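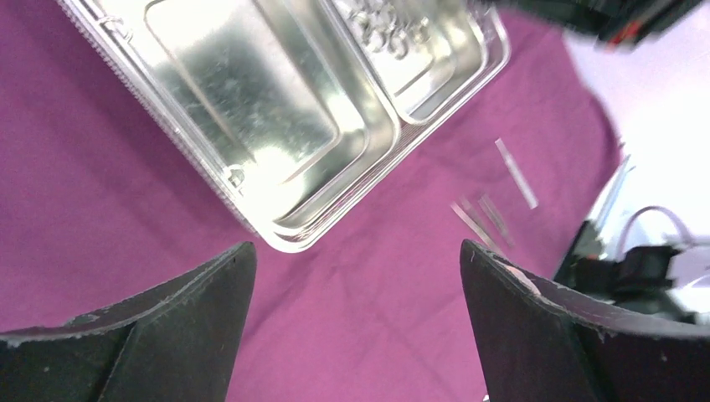

The tray and the three strips, on the purple cloth.

Metal strips with a divided tray – what are they for?
Asked by Renji Takagi, Kilcombe
September 19, 2004

I have been clearing out my late uncle's kitchen drawers and have reached the stage where everything left is metal and has no name. The tray is silver-coloured and shiny, with one big compartment and one smaller one, and a rolled rim. There are raised characters in the bottom of the small compartment which I can't read, my eyes being 73 years old like the rest of me. The three thin strips were in the same drawer, under a quantity of string. They aren't all the same size.

My question is whether the strips belong to the tray. My sister says they are dividers. My sister also said the string would come in useful. I'd like to give the tray a proper clean and use it for something, and I don't want to throw the strips out if it needs them. What would you clean it with?

3 answers

Ok-hee Seo
Try the strips before you do anything else. A divider needs something to hold it, so run a fingernail down the inside walls of the big compartment and feel for slots or little ridges. If there are none, and the strips don't span it in either direction, I'd say they only shared a drawer. My own drawers are full of things that have lived together for years and never been introduced.

For cleaning, hot water and washing-up liquid, then dry it straight away with a soft cloth. Leave the scouring pad alone. A smooth shiny base shows every scratch, and you'll be looking at them each time the light's on. If you find a dull patch, try a bit of bicarbonate of soda mixed to a paste, 7 minutes, rinse.

For the characters, lay a sheet of thin paper over them and rub with a soft pencil, the way children do with coins. Then take the rubbing to the window with a magnifying glass.

Mathis Sabatier
Bin the strips. I kept a bag of mystery metal for 16 years and the only thing I ever found a use for was the bag.

Gumaro Esquivel
I wouldn't bin them yet, but do mind your fingers, as thin strip can have a nasty edge. Put them in an envelope, write TRAY? on it and leave it until July. If you haven't missed them by then, take them to the metal skip at the tip.

As for using it: keys in the big side, stamps in the small one. I wouldn't put food in it until you know what metal it is.

Comment from Renji Takagi
No slots that I can feel. Envelope done. My sister is still saying dividers.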